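ok thread on the arm cell at work bc people keep asking and my dm replies are getting longer than this will be

background: I'm on the furniture returns line at the Iltgate building. chests, nightstands, small cabinets. stuff comes back, we open it, check it, close it, tag it, send it on. been there 9 years

last November they told us Brillusstead was getting a robot cell to do the open-and-check part. meeting was on a Sunday, double shift, everyone half asleep. slides said "augment" a lot

first thing that changed was the talking. the old bench had 4 of us facing each other all day. now it's 2 at the bench and 2 on the cell, and the cell people face a monitor. you can't hear anything over the fence fan anyway

that's the thing I miss and it is not on any slide

second thing. wrists!! mine are better. opening stuck drawers all day is bad for you and I had a brace in my locker for years. haven't worn it since spring. so I'm not gonna sit here and tell you it's all bad

third thing, pay. the cell job got a new title (cell attendant) and the title got reviewed and the review is STILL going. same rate as the bench. more training, more blame when it stops. ask before you sign the training sheet is my advice

someone asked what an attendant does. mostly: load, watch, write down what went wrong, reset. then a lot of waiting for the Medina people to call back. Medina does the software side, Givier does the arm itself, and each one thinks its the other one's problem

you'd be surprised how much of the job is now typing. I have coworkers who are the best I ever saw at telling a bad hinge by the sound, and they're spending the shift picking fault codes off a dropdown. there's no code for "sounds wrong"

we asked for a free text box. took 2 months. we got it. people write actual paragraphs in there and I know somebody at Medina reads them because one of the fixes used our exact words for it

part nobody on the floor expected: they do a lot of it in simulation first. new approach gets run on the computer, then we get shown the views from the gripper and asked does this look right to you

first time I thought it was a waste of my break. now I'd fight to keep it. it's the only point where the bench gets a say before the thing is on our floor

things we've said in those reviews, off the top of my head:
you're too far from the handle
don't come in on a corner
nobody opens a cabinet from there
what is it even pointing at

the last one got a laugh but it went in the notes

what I don't love is that review time isn't scheduled. it comes out of whoever is free, and whoever is free is usually the bench, so tags back up and then the bench gets the email about tags. every time

if your place is getting one of these: get the review hours in writing, get the job title sorted BEFORE it goes live, and make them keep a bench. the bench is where new people learn what broken looks like. we've had new hires go straight to the cell and they can reset it in their sleep but they don't know why a drawer is rejected

not their fault. they never got to stand next to anybody

also the fan. somebody please make them fix teh fan

anyway a few of the views, so you can see what we sit and squint at

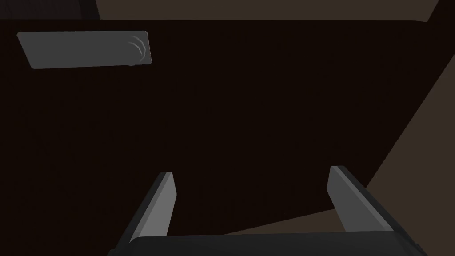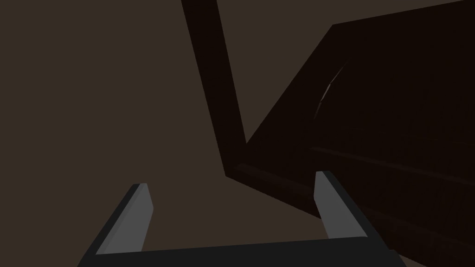
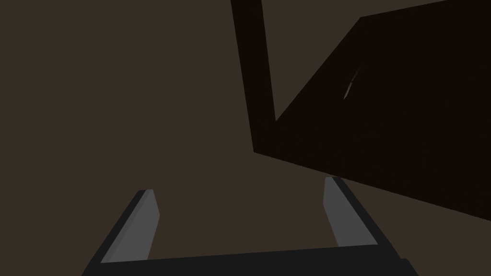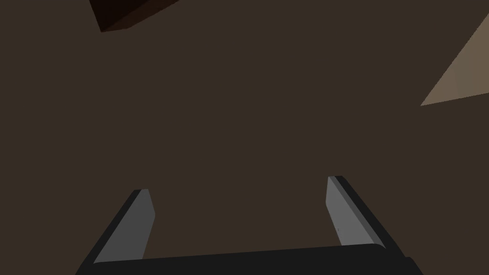 all 4 are sim renders. fingers open, nothing in the grip in any of them. first one is the one with the gray handle plate, way up from the fingers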